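4.2 Writing grip rules that people will follow

When Dénes Sárközi and I started on the Urnside handling guide, I assumed the speed limits would cause the rows. They didn't. What split the group was the wording on how a gripper should hold a cylinder, and I'll admit I was on the wrong side of it for most of December.

My first draft said the part must be "held securely". Mariann Rácz crossed that out, and quite right too, as two operators can read it and do entirely different things. The version we kept (rule 9 in the guide) says that both pads must bear on a smooth stretch of the body, never on a cap or on ridges, and that the pads must sit level with each other. You can check all of that by eye. Pad pressure went into a separate rule, with its own test, so nobody would be tempted to judge it by looking.

We then went back through 2,498 logged grasps from the Ketus and Jakab cells and marked each one against the new wording. Of these, 1,934 met it in full. The rest were a mixed bag — pads too high, pads on the ridges, one pad lower than the other — and in 34 cases the two of us still couldn't agree after a second look. I've left those in the tally as disputed, and I'd ask anyone using our numbers to do the same.

Two-arm stations needed a bit more thought. Tendedetti, whose shop-floor guide we borrowed our layout from, treats each arm as its own station with its own sheet. We tried that and found people filled in the left sheet carefully and copied it for the right! So we now ask for one sheet per station, with both arms on it, and a line for the gap between them at the start of the task. The sheet also asks for a wrist view and a head view, as the pads are easy to judge in the first and the spacing of the arms in the second.

I'd add one more bit of good practice, learnt the slow way. Keep the table clear before a check, and note any marks on it beforehand, or somebody will spend a morning arguing over a speck.
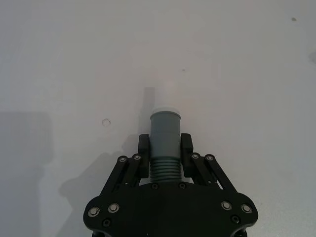 Figure 6. Wrist view (first) and head view (second), with cylindrical parts at the grippers.
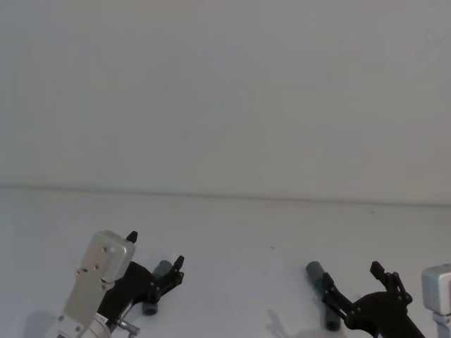
Does a grasp that breaks rule 9 have to be thrown out of the record?
It stays in, marked as not meeting the rule, with a short note saying which part of the wording it missed.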